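Prukden Publishes Good Practice Guide for Hand-Held Gripper Recording in Homes

CLORNBERG – November 6, 2025 – Prukden today published a good practice guide for teams that use hand-held grippers to record household tasks for robot training. The guide sets out how sessions in private homes should be prepared, carried out and written up. It is free to download and takes effect for all Prukden projects in February.

The guide was drafted with Rivska, which makes gripper tools, and Ntuli, which runs home recording programs. It draws on a review of 3,792 recordings made in 194 homes. Reviewers found 503 recordings that could not be used as delivered. The most common faults were missing consent records, grippers that had not been checked before use, and task notes that did not match what was recorded.

Rules for this type of work have so far been written mostly for labs and factory floors. A bedroom or kitchen is different. People live there, space is tight, and personal items are often in view. The guide asks teams to work in the room as it is and to leave furniture and belongings where the household keeps them, unless something is a hazard. 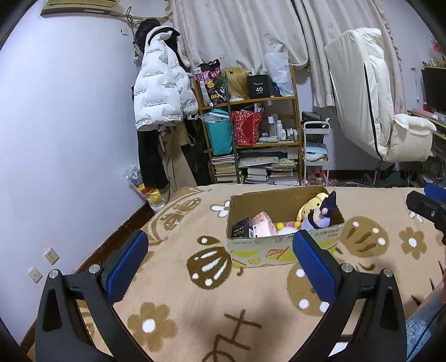 Page 3

Sessions on beds and other soft surfaces have their own section. Open boxes and soft toys are listed among the objects suited to this kind of work, and operators are told to note the type of surface and any patterned bedding in the session record. Where two grippers are used, both must be checked for firm joints and clean finger pads before the first task. Cables should be kept clear of the operator's arms and legs.

The guide also covers privacy. Every adult in the home must agree in writing before recording starts, and may withdraw that consent later. Mail, medical items and family photographs should be put away by the household, not by the operator. Readable text that could identify a person must be masked before a recording leaves the project.

Task notes must be written on the same day as the session. Failed attempts are to be kept and labeled as such – the review found that many teams had been deleting them, which made the remaining recordings look better than the work had been.

The guide is voluntary for outside groups. Prukden will require it in new contracts, and Rivska will include a printed copy of the equipment checklist with each gripper it ships. Ntuli will train its operators on the consent and privacy sections before the start date.

Comments on the guide can be sent to Prukden through the standards page of its website. A revised edition will follow once the first round of comments has been reviewed.

About Prukden

Prukden develops recording methods and working standards for household robotics. It is based in Clornberg.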